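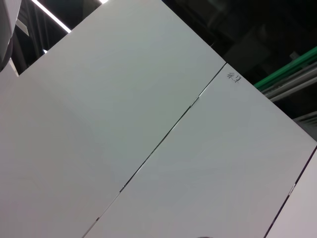

White panels laid side by side, with the narrow seams between them.

Square Cloths and Work Tables: Frequently Asked Questions

This page covers the questions we get most often about our bound square cloths and the white panel tops they are folded and packed on. Prices and stock are on the order page. Last updated 16th August.

What is the difference between the Baslow and the Tully?

The Baslow is the square cloth with a narrow binding on all four sides. The Tully is the same size with a turned hem and no binding. The Baslow holds its shape a little better at the corners. The Tully folds flatter and takes up less room in a drawer.

Which colors do they come in?

The Baslow comes in dark green, slate and oatmeal. Dark green and slate have black binding, and oatmeal has brown. The Tully comes in slate and white. We stopped making the rust color in July and do not plan to bring it back.

How do I wash them?

Wash them before first use, by themselves or with other dark items. Use warm water and ordinary detergent. Leave out fabric softener, especially if you use the cloths for drying glasses. Dark green can release some dye in the first wash or two, so keep it away from white shirts until then.

Can they go in the dryer?

Yes, on low. Take them out while the binding is still slightly damp and smooth the edges by hand. If they go all the way dry on high heat, the binding can pull in and the cloth will not lie square. Washing it again and drying it flat usually fixes this.

Can I cut off the care tag?

You can, but cut it close to the edge and do not pull it. It is caught in the same line of stitching as the binding, and pulling can open the seam. Many customers leave the tag on and use it to tell which side faces up when folding.

What is the easiest way to fold a square cloth?

Start with two corners next to each other on the same side. Lift them until the top edge hangs nearly straight, let the rest of the cloth fall, and set the bottom edge down on the table first. Then lower the top slowly, moving it away from the bottom edge so the fabric spreads out as it goes down.

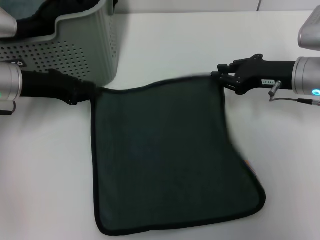

Once the whole cloth is down, straighten the bottom corners before you make any fold. One of them will often be tucked under or pulled to one side, and a fold made over it will come out crooked. Pull each corner outward gently and smooth from the middle toward the binding. Then fold in half, line up the bound edges, turn the cloth a quarter turn and fold in half again.

My folds never line up. Is the cloth out of square?

It may be, a little. Lay it out flat and bring one corner to the opposite one. If the edges miss each other by more than the width of the binding, send us a photo and your order number. If they miss by less than that, wash it once more and try again. New cloth relaxes over the first few washes.

Should I fold or roll them?

Fold them for shelves and roll them for drawers. Rolled cloths show the binding at the end, so you can see which color you are picking up. For shipping, fold. Rolls tend to come undone in the box.

What table should I fold on?

Any smooth, clean surface bigger than the cloth will do. A light surface helps with dark cloth because the edges are easy to see. A rough wooden top can snag the stitching, so put something over it.

What is the Trumberg top?

The Trumberg is a set of matte white panels that sit next to each other on a base. You can use one panel or join several for a longer surface. Each panel lifts off for cleaning. The base is sold separately.

There is a gap between my panels. Is that normal?

A thin seam is normal, and you may see light catch in it. The panels are not glued together. If one edge stands higher than the next and you can feel it catch on the cloth, loosen the base screws, press both panels down and tighten again. Work from the center toward the ends.

Lint collects in the seams. How do I get it out?

Run a dry, soft brush along the seam, then wipe with a barely damp cloth. Do not push a knife or a screwdriver into the gap. It will chip the edge. For a thorough cleaning, lift the panels off one at a time.

Can I write on the panels?

Some people label theirs near a corner so the panels go back in the same order. Permanent marker will stay on through normal wiping. Rubbing alcohol takes most of it off, but test a small area first, and expect a faint shadow if the writing is old. For labels you want to change, use tape.

Do you sell to laundries and restaurants?

Yes. Trade orders start at 500 cloths, in one color or mixed. Delivery takes 18 working days from the day we confirm the order. Trade customers can ask for 2 sample cloths at no charge, one Baslow and one Tully.

Can I get cloths made to my own size?

Only on trade orders. Send us the finished measurement, including the binding, and say whether you want a care tag in the side seam or at a corner.

Where do I send a return?

Returns go to our Trement workshop. Cloths must be unwashed. Panels need to be packed flat with padding between them, and we cannot refund panels that arrive with broken corners. Address the package to Iker Montes in returns and put your order number on the outside of the box.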